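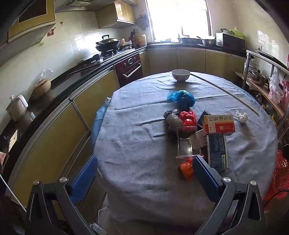

3.2 The Brindum kit in use

The Brindum kit is sold as everything a small lab needs to record manipulation demonstrations by hand, with no arm, no safety cage and no booking sheet. We bought four and spent August finding out how generous that sentence was. The kit reviewed here is the handheld gripper with its camera, the charger, the alignment software and a manual that tells the reader twice not to swallow the screws. Figure 4 shows the tool facing one of our clutter layouts, a gray tablecloth with plastic bags, a medicine box and a crumpled tissue on it, and both of the blue finger pads can be seen from the camera. That view is the best thing about the product. An operator who lets the pads drift out of it will produce recordings that the software accepts cheerfully and the policy cannot learn from.

Figure 4. View from the camera of the handheld gripper in the kitchen setting, small orange-red bag ahead of the fingers.

We collected 800 demonstrations with the Brindum and another 800 with the Morley, its closest rival in price, using the same operators and the same written task list. The tasks were dull on purpose: pick up a bag, move a box, put a thing in a bowl. Setup time favored the Brindum by a wide margin. A new operator could be recording before finishing a cup of coffee, while the Morley asked for a calibration board, a dark room and a certain amount of faith.

Thin plastic bags were the hardest objects for both kits. A bag gives the fingers very little to close on, and it moves when the operator breathes near it. The Brindum pads are soft enough to pinch a fold of plastic against the table, and operators learned to come in low and drag slightly before closing. The vendor's training video shows a wooden cube being lifted eleven different ways – we would have traded ten of them for one bag.

Cloth brought a second difficulty. On a loose tablecloth, a low approach tends to gather up the cloth along with the target, and the operator then has to decide whether this counts as a failure. Our rule was that any demonstration ending with the tablecloth in the jaws was thrown out. The Brindum software has no button for this. It has a button for sharing your session with friends.

Tracking was good in bright rooms and sulky in dim ones. Kitchens with a window did well in the daytime, although tiled walls offer the tracker a great deal of repeated pattern, and we advise a slow sweep of the room before the first grasp. Support requests went to the distributor, Çınar, whose replies were prompt, polite and, in one case, about a different product. The rental plan offered through the Jerkville office was not tested, as its terms require the renter to return the packaging in its original condition, and ours had been opened by an engineer.

26th October. By the Jerkville kit review group
Contact the authors | Copyright the authors | Back to top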